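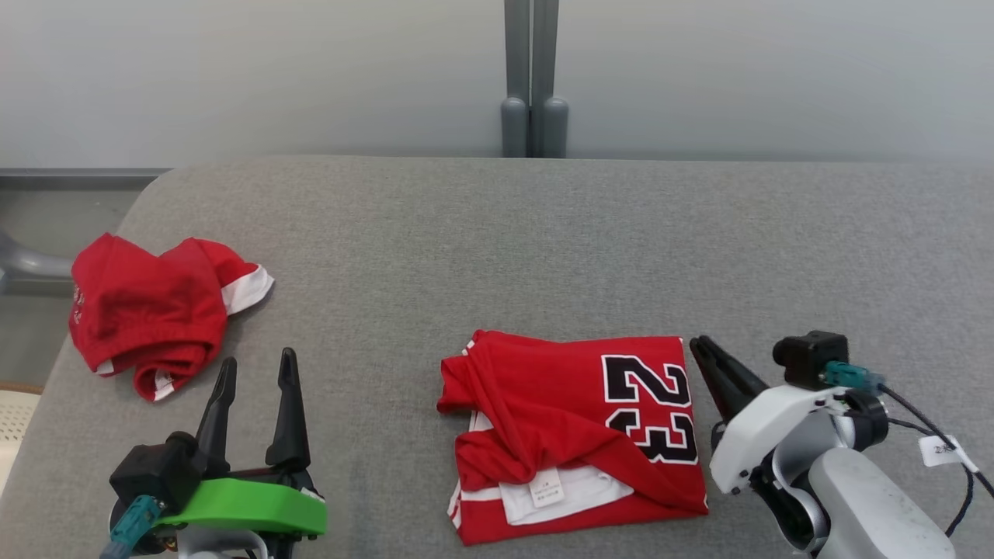 Grażyna Rutkowska asked after the midterm talk why we score a fold at the end only, when most of ours go wrong at the first grasp. Fair point. We had no answer then. This report is mostly the answer, plus what changed in the method after it.

Project: Wero, two-arm folding of sports shirts
Part 2, method and results so far

Setup. Two arms, one gripper each, padded table, camera on each wrist plus the one at the head. Policy trained by imitation from teleoperated demos. 2000 demos total, all jerseys and tees, no pants. Wojciech Sadowski did most of the evening sessions, I did the mornings. Demos with a dropped garment were kept in, on purpose, if the operator recovered.

What we changed. Old scoring: one number per run, folded or not folded. New scoring: every run cut into stages.
Stage 1, pick one garment out
Stage 2, flatten
Stage 3, first fold
Stage 4, second fold and square up
A run gets credit up to the last stage it cleared. Labels by hand from the head video, two people, disagreements talked through on Friday.

Result. First stage cleared in 69 percent of runs. Under the old scoring we would of just called the rest "fold failures" and gone off to fix the folding, which was mostly fine. Slick jersey fabric is the problem. Fingers close, cloth slides, arm lifts nothing and the policy carries on as if it had it. Cotton tees much better.

Same color garments next to each other also bad. Red on red especially. The policy goes for the boundary between two pieces and gets a bit of both. Printed numbers seem to help, big high contrast shape to aim near, but we did not test this properly so don't quote it. Would need the same jersey with and without a number.

Retrain. Added 280 demos, only stage 1, only slick fabric, bringing the set to 2280. Training run finished late so there is no full evaluation yet. From the few runs we watched the grasps look deeper, more cloth between the fingers. No number until the labels are done.

Problems
- wrist cameras lose the garment when fingers are almost touching it, too close to focus
- stage 2 definition is vague, how flat is flat. Wojciech and I differ on this one most
- care labels and hems get grabbed instead of the body of the shirt, sometimes works anyway
- lighting changed in December, older demos are noticably darker

Still to do: full evaluation on the retrained policy, same garment order as before. Write down the flatness rule. Send Grażyna the per-stage table.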